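Adhiambo Were has a theory that you can tell how long somebody has been collecting demonstrations by what they do with their elbows. New people hold them out to the side, like they're carrying two full bowls of soup. After a few weeks the elbows drop, the shoulders follow, and the person starts to look as if the grippers grew there.

"I was a soup carrier for a very long time," she told me, laughing, when we finally got to sit down over tea after two failed attempts to find an hour. "My neck hurt, my wrists hurt, and my cloths all came out looking like something a dog had slept on. Lev kept telling me the cloths were fine. He's a kind man."

Lev Stasiv is the other half of most of her sessions at Tisham, where she runs the cloth work for a project called Lelel. The idea is easy enough to say out loud. People do ordinary handling jobs using hand-held grippers, the grippers record what they see and where they are, and a learning system studies the recordings until it can have a go itself. Saying it takes a few seconds. Getting enough good examples takes a good deal longer, and Adhiambo has spent most of her working days on it since April. 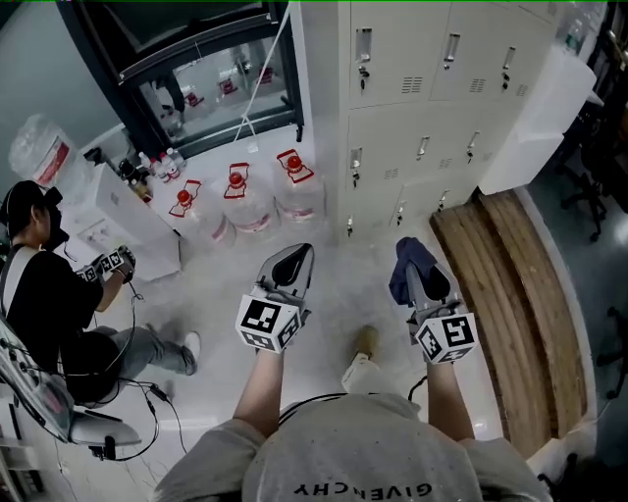 "Cloth is a lovely thing to be stuck with," she said. "A cup is the same cup every time you pick it up. A cloth is a new object every time you drop it! So you can't get into a rhythm and switch off, and I think that's why I've lasted. Bảo did cups before he came over to us and he says he used to dream about them."

I asked what makes an example good, expecting something about speed or neatness, and she took her time over the answer – she pours tea while she thinks, and my cup got very full.

"You want it to be honest," she said in the end. "If I go for a corner and I miss, and I go back and get it, that's useful, I'll keep that one. What I don't want is me showing off. There's a flick you learn, where you snap the cloth and it opens up by itself, and it feels wonderful. Sota watched me do it all one morning and then very politely asked me if I thought the arm was going to manage that. So no more flick."

Sota Tamura looks after the training side, and he's the one who sends back the numbers. Out of the first 1,000 cloth examples the team handed over, he returned 152. She remembers the figure because she had made nearly all of them herself. In most, her own hand or sleeve had wandered in front of the marker cube at the wrong moment, and the software lost track of where the gripper was.

"I was a bit hurt, I'll admit that. Then I sat and watched them with him and he was right about every one. You forget the cube is there. You're looking at the cloth, you're thinking about the cloth, and meanwhile your cuff is sitting right across the thing that tells the computer where your hand is. I push my sleeves up now before I touch anything."

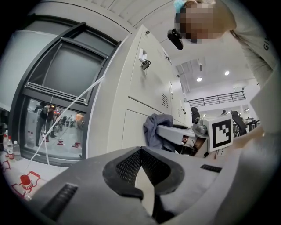

"And you have to leave the room alone," she went on. "That was Normunds, he's very firm on it. When we started I wanted everything tidy, I wanted a plain background and the same light all day. Normunds Lapiņa came down, looked at my nice clean corner, and told me I was teaching it to work in a corner. So people walk about, chairs get moved, and we carry on. I've grown to like it. It feels less like a laboratory and more like doing the laundry with company."

The company matters to her more than I had guessed. She likes working in pairs, with one person recording and the other ready to take over, and she won't let anyone go past 6 recordings in a row before they swap. An earlier stint at Dalum had her alone at a table for whole afternoons, and she thinks her examples from that time got worse by the hour, though she never had the chance to check.

Before I left I asked whether she had seen the system fold anything yet. She had, a small square towel, with Lev standing next to her and both of them holding their breath.

"It went for the corner, it missed, and it went back and got it," she said. "I had to go and stand in the hallway for a minute."

She's starting on pillowcases next.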